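Stavbridge workshop opens its doors to people who want to teach a robot by hand

14th June

If you have ever tried to explain to somebody over the telephone how to fold a fitted sheet, you will have some sympathy with the team at Skula, the small workshop on the Jastarmont side of Stavbridge, which has spent the spring teaching robots to do kitchen jobs by showing them how. The teaching is done with a pair of hand-held grippers, one for each hand, and whoever is holding them simply gets on with the job while the movements are recorded for the robot to learn from later. 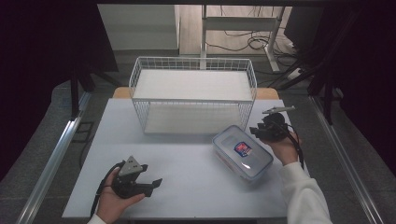 The project is called Pacheco, and it has now collected 2184 recordings, of which 1288 have been checked and passed as good enough to learn from. That may sound like a lot thrown away, but the team are quite cheerful about it and say that a muddled attempt usually shows up within a few seconds of playing it back. So far 31 local people have had a turn, most of them with no background in engineering at all, and one or two who came along only to keep a friend company and ended up staying until the lights went off!

Learning to work without your fingertips takes most people an afternoon, and the workshop has become rather good at guessing which jobs will cause trouble. Pouring and stacking are picked up quickly, while anything with a catch or a hinge needs patience. A clear food container with clip tabs down its side and a pale-blue seal around the lid is a good case in point, as a person's thumb finds the edge of a clip almost without thinking, and a pair of narrow jaws has to be brought to just the right spot. The see-through plastic brings its own difficulties too, with glare on the lid that can confuse a camera. 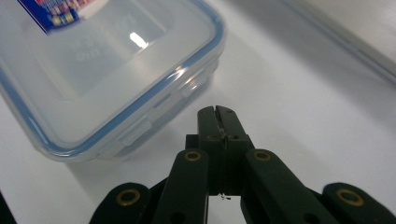 Five more evening sessions are planned before the end of August, and newcomers are very welcome. Each lasts two hours with a break for tea, and there is no charge. Having small hands is no bar, and left-handers are especially wanted, as the recordings lean rather heavily the other way at present. Places can be booked at the Skula front desk.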